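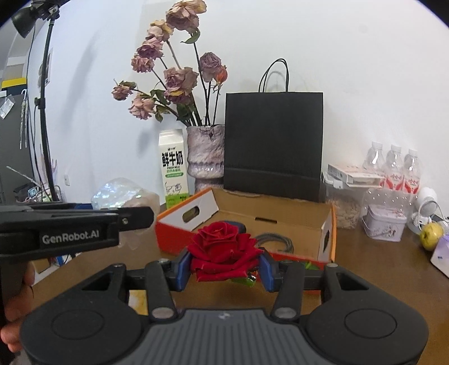 4. Setting up the vase and the first fill

Welcome to the part most people look forward to! If you've followed section 3, your Ultlow self-watering vase is rinsed and the reservoir is clicked into its base. Set aside a quiet half hour for what follows, and put a towel down first.

1. Fill the reservoir with 954 ml of cool tap water, up to the lower line. The upper line is for the tall Zelenák insert only, so please ignore it for now.

2. Stir in one sachet of flower food until you can't see any grains. Half a sachet is plenty if your water is very soft.

3. Strip any leaves that would sit below the collar, then trim each stem at a slant with a sharp knife. Scissors will do in a pinch, though they tend to squash the stem a little.

4. Lower the stems through the collar one at a time – roses first, greenery afterward – and turn the collar 90 degrees to the right until you feel it catch.

5. Leave the vase somewhere cool overnight before moving it to its final spot.

Note: Roses with soft necks can be wrapped loosely in paper and stood in deep water for a couple of hours before step 4. Our tester Miroslava Hrnčiar does this with every bunch she buys in November, when they've often traveled a long way.

Caution: Never lift the vase by its collar. A full one is heavier than you'd think, and the catch isn't made to carry the weight.

Change the water every three days, and go on to section 5 when you're ready to fit the level float.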